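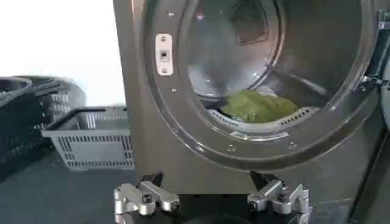 The Modov Ledger

1. Intake

The estate of Ailbhe Mac Mathúna reached the Jornthorpe valuation office in 8 crates. Apinya Khamphan signed for them on Wednesday, November 30, 2022, and recorded the weight of each. Crate five was heavier than its manifest allowed. It held 72 tide tables, bound in calfskin, and one ledger with no title.

The ledger gave water heights for a harbor called Modov. Khamphan checked the gazetteer and the admiralty index. Neither listed a Modov. She entered the item as "nautical, unverified" and went to lunch.

Ultan Hegarty, who had the next desk, read it while she was out. The heights were consistent. Spring tides fell where the moon required them, and the writer had corrected for air pressure. On page 206 the entries stopped being past and became future, with no change in the ink.

"Someone extrapolated," Khamphan said.

"Pressure can't be extrapolated," said Hegarty.
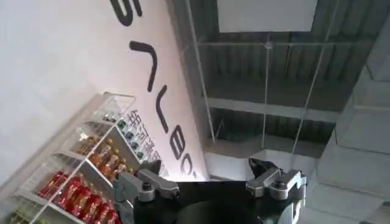 2. Comparison

They requested barometer readings from the station at Cerolthorpe. Panya Wattanapong sent them by courier, nearly 70 sheets, without a cover letter. Every daily figure matched the ledger to the second decimal.

Khamphan amended the entry to "nautical, verified" and left the harbor field blank. The form would not accept a blank — she typed Modov.

The last entry was for the following July. It gave a height of zero, a time in the early morning, and the initials A.K. in the column for the observer. Khamphan compared the handwriting with her intake sheet, closed the crate, and asked Hegarty for the seal.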